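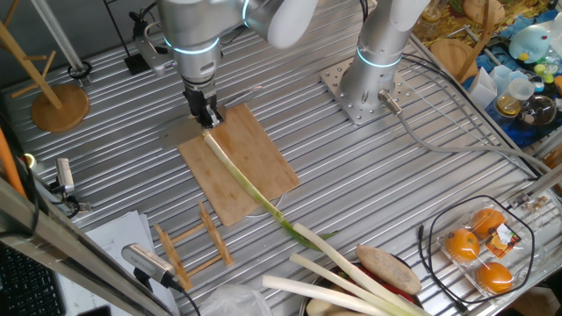
Daly Leek Supper Is Back in June

2 March 2018

Good news for anyone who likes a big bowl of soup! The Daly Leek Supper returns this June after a year off, and it's moving to the old Kunau feed store on the river side of town, with room for 50 tables and a proper covered porch.

Doors open at 11 in the morning and the kitchen keeps going until the pots are empty. Leek and potato soup is on the menu, of course, along with leek pie, grilled leeks with mustard, and (finally!) the cheese biscuits that sold out so fast last time. The growers' contest is back too, with prizes for the longest leek and the best bunch of three.

Last time the supper raised $1403 for the town library, which went straight into new picture books. The hope this year is to pay for shelves to put them on.

Only 1000 tickets will be printed. They go on sale at the library front desk in May, and kids under five eat free. Bring your own bowl if you can.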